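March 2025

Up before six again. The kitchen was cold, so I ran the oven with nothing in it while I did the bills. The heating oil came to more than last month, and I moved 300 out of savings to cover it. I don't like doing that in March, when I had meant to be putting money back.

Rüdiger Vogler called at eight about the choir. He wants to keep the Forkstead date even though we only have two tenors. I said we could drop the long piece and do the two short ones twice, once at each end. He didn't care for that. He has been working on the long piece since Christmas and he has already written the program notes. We left it that he would call the church and ask how much time we really have. My guess is 40 minutes, with the speeches.

After that I walked down to the post office with the parcel for my sister. The woman ahead of me was mailing a pair of skis and had wrapped them in shower curtain. Took a long time. I came home by the river path, which is soft now past the second bench, and had to turn around and go back up through the parking lot. Shoes are on newspaper by the door.

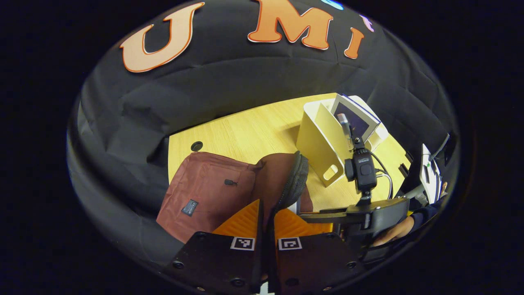
Lunch was the end of the lentil soup. I added a potato and it was better than the first day. Then I practiced for almost an hour, mostly the alto entry on page 5, where I keep coming in a beat early. I know why I do it. I listen for the sopranos to breathe, and they breathe whenever they feel like it. I have to count and stop listening. I wrote COUNT over the bar in pencil and then did it wrong twice more.

Sheet music order came in the afternoon mail. We were sent 200 copies of the hymn sheet and I had asked for 20. I checked my own order form and the mistake is mine, there is an extra zero in my handwriting. I will call them tomorrow and see if they take any back. If not, there are hymn sheets for years.

Made a sernik from my grandmother's card. She gives no oven temperature, only "medium," and the top split down the middle as it always has for me. It's for rehearsal, so I'll put the canned cherries over it. I used the last of the good vanilla — need to write that on the list.

Rüdiger called back after supper. The church says 35 minutes. He was quiet, then said all right, the short ones, but only once each, with the folk song between them. I can live with that. He still wants the notes printed as they are.

Rain since seven. Bed early, library books due tomorrow.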